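Home | Blog | Words | About me | Contact

The small word that I cannot hear

Last updated May 21, 2022

When I moved to Nitthorpe I believed my English was finished, like a house is finished. I had passed the exams, I could read a newspaper without a dictionary, and I knew the difference between "since" and "for". Then I started to work with English people, and in my first week a colleague corrected one of my emails. She had put in five little words. All five were "the".

My first language has no articles. We say "I bought book" and everybody is happy. If it matters which book, we say "this book" or we move the word to another place in the sentence. So for me "a" and "the" were always a kind of decoration, and I put them in at the end, like salt.

I want to write down what has helped me, because I have read many grammar pages on this subject and most of them are written by people who never had the problem.

What the school books told me

The rule in my old school book was short. Use "a" when you speak of a thing for the first time, and "the" when you speak of it again. "I saw a dog. The dog was barking." It is a good rule for stories about dogs.

But then I go out and hear "I'm going to the dentist", and there was no dentist before in the conversation. I hear "the sun", "the post office", "the other day". On the other side, people say "in hospital" and "at school" and "by bus" with nothing at all. I filled 20 pages of a notebook with such cases before I understood that I was only collecting them and learning very little.

The question that I ask now

I stopped asking "is it the first time?" and started asking "does my reader know which one?" If I write to my neighbour that I left the key under the pot, she must know which pot. If there are three pots outside my door, I have made trouble for her.

This question solves perhaps most of my sentences. "The dentist" works because it is understood to be the usual one, mine or somebody's. It does not solve "in hospital". That one I simply learned, the same as I learned the spelling of "neighbour".

Sweets are good for practice, too. "Would you like a Snickers?" is an offer, and any bar will do. "Who ate the Snickers?" is a serious matter.

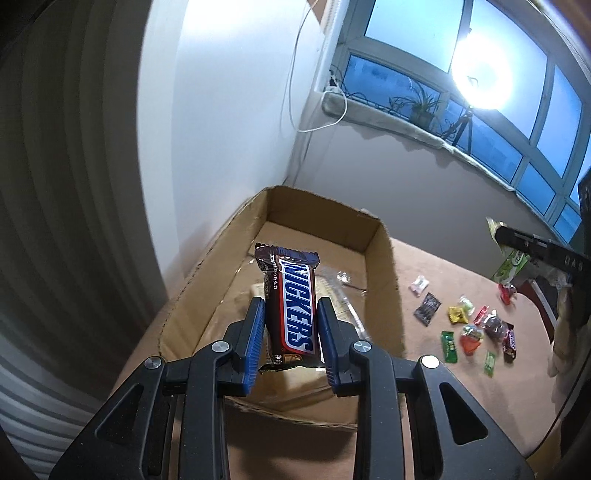

Names of places and firms

Here I still make mistakes. We say "Travholm" with nothing before it, but "the Travholm road". I work for Liveo, never "the Liveo", but I may say "the Liveo office". The name alone needs no help, and when it stands before an ordinary noun, the noun wants its article back.

Since September I have kept a list of my own corrected sentences. I use an old Dubey notebook with squared paper, one mistake on each line, and the right version under it in pencil. There are 602 lines now. More than 400 of them are about articles, and the rest are prepositions, which I will leave for another post.

I read one page of it aloud on Sunday evenings – slowly, so that I can hear the small words. In fast speech I still do not hear them well.

Share this post (5)
Older post | Newer post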